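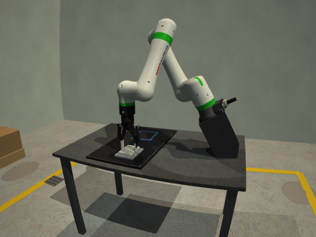 工单:夜间同步后部分图书在网店显示无库存

状态:已解决(保留一项后续事项)
分类:库存 / 数据同步
涉及产品:Sasevix 库存管理(本地版)、Guruvine 网店后台、Maltell 标签打印机
托管:Avram 虚拟主机
优先级:中,后调整为高
建单日期:2026年3月25日

问题描述(客户提交)

我们是一家旧书店,门店和库房用 Sasevix 记库存,网店开在 Guruvine 上。每天夜里由一个定时任务把 Sasevix 的库存导出成 CSV,传到 Avram 的主机上,再由 Guruvine 的导入接口读取。这套流程从去年12月上线后一直正常。

最近开始出现这样的情况:早上开门后查看网店,有一部分书显示“暂时无货”,但书就在架上,Sasevix 里的数量也没有变。手工在 Guruvine 后台把数量改回来,当天没有问题,第二天早上又变成无货。

不是所有的书都这样。文学类基本正常,地方志、旧期刊和画册这几类比较严重。有顾客看到无货就不下单了,也有顾客打电话来问,我们查了架上有书,只能口头答应留着。

已经试过的办法:
重启过库房那台电脑。
在 Guruvine 后台点过“重新读取商品”。
把其中一本书删掉重建,新建的商品第二天早上同样变成无货。
清空过浏览器缓存,换手机看也一样。

附件:导入日志一份,网店后台导出的商品列表一份。

首次回复(技术支持)

附件已收到。先看了导入日志,结论如下。

导入任务每天都有执行,状态都是“完成”,没有报错退出。但“完成”只表示任务走到了最后一步,不代表每一行都写入成功。日志末尾有一行“跳过的行”,这个数字不为零,并且最近几次一直在增加。日志没有写明被跳过的是哪些行,需要把日志级别改成“详细”才能看到。

另外,导入配置里有一项“文件中未出现的商品按零库存处理”,目前是打开的。这项的用途是让已经卖掉的书自动下架,对旧书店是合理的设置。它的副作用是:某一行如果因为格式问题没有被读到,对应的商品也会被当成卖掉了。目前看到的现象与这个逻辑一致。

请协助做以下几件事:

把导入任务的日志级别改成“详细”。位置在 Guruvine 后台的“设置 → 数据导入 → 高级”。
保留今晚生成的 CSV 原文件,不要用表格软件打开后再保存,直接从主机上下载。
告诉我们 Sasevix 的版本号,在“帮助 → 关于”里。
说明最近有没有改过录入方式,比如换了人录入、换了扫描枪、从别的地方复制书目信息等。

在查清原因之前,建议先把“文件中未出现的商品按零库存处理”关掉。关掉之后,卖掉的书不会自动下架,需要门店每天手工处理一次,避免重复卖出。

客户回复

日志级别已经改了。那个零库存的选项也关了,今天先手工下架。

Sasevix 的版本是关于窗口里写的那个,截图发到附件。没有升级过。

录入方式的变化有一处。以前书名、作者、出版社都是照着版权页手打的。最近收进来一批地方志和旧期刊,书名很长,手打太慢,就从几个图书馆的公开目录网页上复制,粘贴到 Sasevix 的书名栏和备注栏。扫描枪没有换。标签打印机换过一台,现在用的是 Maltell 的,不知道有没有关系。

CSV 文件明早取。

技术支持备注(内部)

复制粘贴的说法值得重点看。网页上的目录条目经常带换行符和不间断空格,书名里的引号也可能是半角直引号。Sasevix 的输入框是单行显示,换行符粘进去之后看不出来,但会原样存进数据库。

导出部分需要确认两点:字段外面有没有加引号,字段里面的引号有没有转义。

打印机与库存数据没有直接关系,但要问清楚标签条码是谁生成的。如果是打印机驱动自己生成编号再回写,也有可能影响。

客户回复

文件已上传,是从 Avram 主机上直接下载的,没有用表格软件打开过。详细日志也附上了。

昨晚那个零库存选项是关着的,今天早上没有新增的无货商品。之前已经变成无货的还是无货。

条码是 Sasevix 生成的,打印机只负责打。

分析结果(技术支持)

用文本编辑器查看了 CSV 原文件,没有用表格软件。发现两类问题。

第一类:字段内有换行。

正常的一行应当是这样(为方便阅读,字段做了简化):

库存编号,书名,作者,出版者,数量,货位,备注

出问题的记录在文件里变成了两行。前一行到书名中间就断了,后一行从书名的后半截开始。导入程序读前一行时发现字段不够,跳过;读后一行时把书名的后半截当成库存编号,查无此号,也跳过。于是这本书在导入程序看来就不在文件里,数量被置零。

字段中有换行,按 CSV 的通行写法并不算错误,前提是整个字段用双引号括起来。问题在于 Sasevix 的导出模板里,“文本字段加引号”这一项是关着的。以前手打书名时不会打进换行,所以这一项关着也没有影响。

第二类:字段内有半角引号。

部分期刊的备注里有半角双引号,是从网页目录的附注里复制来的。导入程序遇到开头的引号,会认为这是一个带引号的字段,一直往后找配对的引号。找不到的话,就会把后面的好几行都吞进同一个字段,直到碰到另一个引号为止。被吞掉的行里有完全正常的书,它们的记录本身没有任何毛病,只是排在了有问题的记录后面。

这解释了为什么删掉重建没有用。客户重建的那本书,记录本身是干净的,但库存编号正好排在一条带引号的期刊记录之后。

也解释了为什么文学类基本正常。导出文件按货位排序,文学类的货位在最前面,那一段里没有从网页复制的条目。

处理方案

分成两部分:先改导出设置,再清理已有数据。只改导出设置就可以恢复库存同步,但书名里的换行还留在数据库里,网店页面上的书名会在奇怪的地方断开,标签也可能打得不对,所以建议两部分都做。

一、修改导出设置

1. 在库房电脑上打开 Sasevix,进入“工具 → 导出模板”,选择夜间同步使用的模板。不要直接改,先点“复制”,给副本另起一个名字。
2. 在副本里打开“文本字段加引号”。
3. 打开“引号转义”,方式选“双写”。Guruvine 的导入程序不认识反斜杠转义,选错会引起同样的问题。
4. 编码保持 UTF-8 不变。
5. 保存后手工导出一次,把文件放到测试目录。不要放到正式目录。
6. 在 Guruvine 后台用“试运行”方式导入这个文件。试运行只检查,不写入。
7. 试运行报告中“跳过的行”应为零。不为零的话,把报告发来,先停在这一步。

二、清理已有数据

清理之前必须备份。Sasevix 的备份在“文件 → 备份数据库”,备份文件存到另一块盘上。

然后在“工具 → 批量整理”里依次执行:
把书名栏、作者栏、出版者栏里的换行替换为空格。
把不间断空格替换为普通空格。
合并连续空格。
去掉首尾空格。

备注栏不要做换行替换。有些备注是分行写的品相说明,合成一行以后很难读。导出设置改好以后,备注里有换行也没有关系。

半角引号不需要替换。有的书名本来就有引号,改掉反而与版权页不一致。

客户回复

按步骤做到第6步了。试运行的结果是“跳过的行:2”,不是零。按说明停下来了,报告在附件。

另外说明一下,我们的导出任务是在定时脚本里写死了模板名称的,副本另起了名字,脚本还没有改。

回复(技术支持)

报告看过了。这两行与引号和换行无关,原因写的是“库存编号格式不符”。

两条记录的编号长度都比别的短。对照 Sasevix 里的记录,原本的编号是零开头的,到了文件里开头的零不见了。

请确认:这两条记录是不是通过表格文件批量导入 Sasevix 的?很多表格软件会把纯数字的编号当成数值处理,前面的零就没有了。

脚本里的模板名称等试运行通过后再改。

客户回复

查了一下,是的。这两本是一位藏家寄售的,清单是对方给的表格,我们在表格里补了编号,再导进 Sasevix。这批寄售一共10本,其余几本的编号不是零开头,所以没出问题。

但有一点不明白。在 Sasevix 的列表里看,这两本的编号前面是有零的。为什么导出来就没有了?

回复(技术支持)

Sasevix 的列表界面会按设定的编号长度自动补零显示,数据库里存的仍然是没有零的值。双击打开记录的详细页,看到的才是实际存储的值。导出使用的也是实际存储的值。

改法:打开这两条记录的详细页,把编号手工补全,保存。保存时如果提示“编号已存在”,不要选“覆盖”,先取消,把提示内容发来。

以后再用表格批量导入,请先把编号那一列的格式设成“文本”,再填编号。顺序不能反,先填后改格式,丢掉的零不会自己回来。

客户回复

两条都改好了,没有提示重复。再次试运行,跳过的行为零。

批量整理也做了,做之前备份过。整理完以后抽查了地方志那一架,书名都是一整行了。

有一个新情况:给改过编号的两本重新打标签,用 Maltell 打出来,条码能扫,但扫出来的编号前面还是没有零。贴在旧标签旁边比,条码的宽度也不一样。

回复(技术支持)

这与打印机驱动中的条码数据类型有关,需要在标签模板里检查:

打开 Sasevix 的“标签设计”,选中条码对象,查看“数据来源”。如果来源是“数值”,改成“文本”。
同一个窗口里有“去除前导零”,确认没有勾选。
保存模板,关掉标签设计窗口。窗口开着的时候打印,用的是旧模板。
打一张测试标签,用扫描枪扫到记事本里,看输出的编号与记录详细页是否完全一致。

如果数据来源已经是“文本”,再看 Maltell 的驱动设置。驱动的“条码”页里有“由打印机生成条码”,打开时条码由打印机自己的固件绘制,数据类型以驱动设置为准,标签模板里的设置不生效。建议关掉,让 Sasevix 把条码作为图形送过去。关掉之后打印速度会慢一点。

客户回复

标签模板里是“文本”,没有勾去除前导零。问题在驱动那边,“由打印机生成条码”是开着的,应该是装机时的默认设置。关掉以后打出来正常,扫到记事本里与记录一致。

速度确实慢一些,可以接受。

脚本里的模板名称也改了。准备今晚恢复正式同步。零库存那个选项现在可以打开吗?

回复(技术支持)

今晚先不要打开。建议这样安排:

今晚用新模板正式同步,选项保持关闭。
明早核对导入日志,“跳过的行”应为零,“读取的行”应与 Sasevix 里的在售记录数相同。
核对无误后,白天手工执行一次带零库存处理的导入,先用试运行,看“将置零的商品”清单。清单上应当只有已经卖掉、但还没有手工下架的书。
清单没有问题,再打开选项。

最近几天都是手工下架,可能有漏掉的,清单上出现几本属于正常。如果出现成片的、同一个货位的书,请停下来联系我们。

客户回复

同步执行了,但今早网店的库存不是最新的。昨天傍晚卖掉的书还显示有货。日志里跳过的行为零,读取的行比 Sasevix 里的少。

看了一下文件的修改时间,比导入任务的开始时间还要晚。

分析(技术支持)

客户提供的时间信息很关键。导入开始时,新文件还没有传完。

流程上有两个定时任务。导出任务在库房电脑上,生成文件后上传到 Avram;导入任务由 Guruvine 发起,到了设定时间就去 Avram 上取文件。两个任务之间没有先后依赖,只靠时间错开。

原来的间隔是够的。改用新模板以后,每个文本字段都加了引号,文件变大了,上传时间变长。同时库房电脑上的备份任务也在这个时段运行,占用同一条网络线路。批量整理之前,客户按我们的要求把备份位置改到了另一块盘,这块盘是网络盘,备份因此也要走网络。这一点我们在写步骤时没有说清楚,应当写明使用本地盘或移动硬盘。

导入程序读到的是一个没有传完的文件。前面的行都是完整的,所以跳过的行为零;后面的行还没有到,所以读取的行偏少。零库存处理如果在昨晚打开,文件后半部分的书会全部变成无货。

修改方案如下。

调整上传方式。上传时先使用临时文件名,传完后在主机上改成正式文件名。改名是瞬间完成的,导入程序要么看到旧的完整文件,要么看到新的完整文件,不会读到一半。Sasevix 的“上传设置”里有“使用临时文件名”,打开即可,不需要改脚本。

调整任务时间。导出任务不动,备份任务挪到导出之前,导入任务往后推。建议导入定在早上7点,在门店开门之前完成就可以。

增加行数检查。Guruvine 的导入配置里有“行数下降保护”,本次读取的行数比上一次少得太多时,任务停止并发邮件,不写入任何数据。阈值按旧书店的日常销量设得紧一点,具体数值见附件中的配置说明。

设置时请注意时区。Avram 主机的系统时间用的是世界协调时,Guruvine 后台显示的是店铺所在地时间。导入时间在 Guruvine 后台设置,按店铺时间填写,不用换算。看 Avram 上的文件修改时间时要换算。

客户回复

三项都改好了。备份也改回本地盘,每周另外往移动硬盘上拷一份。

关于时区,之前看文件修改时间的时候没有换算。换算以后再看,文件确实还是比导入晚,结论没变。

“行数下降保护”的通知邮箱填的是店里的公共邮箱。

客户回复

今早核对结果:
跳过的行为零。
读取的行数与 Sasevix 在售记录数一致。
昨天卖掉的书在网店上数量正确。
Avram 上没有残留的临时文件。

白天用试运行看了将置零的清单,都是卖掉后忘了下架的,逐本到架上对过,确实不在。没有成片的情况。

零库存选项已经打开。

测试行数保护

为确认保护生效,与客户约定在非营业时间做了一次测试。做法是把正式文件复制一份,删去后半部分,放到测试目录,用试运行读取。

结果:任务停止,报告写明“行数低于允许范围”,公共邮箱收到通知。通知邮件被归入了垃圾邮件,客户已经把发件地址加入白名单,再测一次,进入收件箱。

测试结束后,测试目录里的文件已经删除,导入路径确认仍指向正式目录。

原因小结

导出模板没有给文本字段加引号,从网页复制的书名和备注里带有换行和半角引号,导致导入程序读错行。零库存处理把没有读到的书当成已售。

两条寄售记录的编号在表格中丢失了前导零,列表界面补零显示,掩盖了这个问题。

打印机驱动默认由打印机生成条码,条码里的前导零被去掉。

导出和导入之间只靠时间错开,文件变大、备份占用网络以后,导入读到了没有传完的文件。

前三项在工单建立之前就已经存在,最后一项是处理过程中引出来的。

给客户的日常检查建议

每天早上看一次导入日志的最后几行,重点是“跳过的行”和“读取的行”。状态写“完成”不够,要看数字。

从网页复制书目信息时,先粘贴到记事本里,确认是一行,再复制到 Sasevix。书名特别长的,记事本请关掉“自动换行”,否则看起来像是有换行,容易误判。

每月执行一次批量整理中的换行替换,只对书名、作者、出版者三栏。

收到寄售方的表格,不要直接在对方的表格里补编号。新建一个表,先设格式,再粘贴内容,粘贴时选“只粘贴数值”。

编号以详细页为准,不以列表为准。

换打印机或者重装驱动之后,打一张零开头编号的测试标签,扫到记事本里核对。

未完成事项

网店里还有一部分期刊的书名是旧的,中间有断行。原因是 Guruvine 对已上架商品默认只更新数量和价格,不更新书名。需要在导入配置里临时打开“更新商品名称”,执行一次后再关掉。客户手工润色过部分商品的网店标题,打开以后会被 Sasevix 里的书名覆盖,所以要先把这些商品标记为“锁定标题”。

客户表示先整理锁定清单,整理完再做。这项不影响库存,工单按已解决处理,另开一张工单跟进。

补充(客户)

锁定清单在整理了,画册那一类改过的标题比较多,要慢一些。

还有一个小问题,不急。货位栏里有的写“甲架”,有的写“甲 架”,中间多一个空格,批量整理的时候货位栏不在选项里。导出按货位排序,这两种写法被排到了不同的地方。能不能也一起整理?

补充(技术支持)

货位栏不在批量整理的范围内,因为它是从货位表里选的,不是自由文本。出现两种写法,说明货位表里有两条货位。请到“基础资料 → 货位”里查看,选中多余的一条,用“合并到”功能并入正确的一条。合并后原有图书会自动改到正确的货位,不需要逐本修改。

合并前同样请先备份,存本地盘。合并不能撤销。

库位标签如果是按旧写法打印的,合并后仍然可以扫,货位条码使用的是内部编号,与名称无关。

工单关闭。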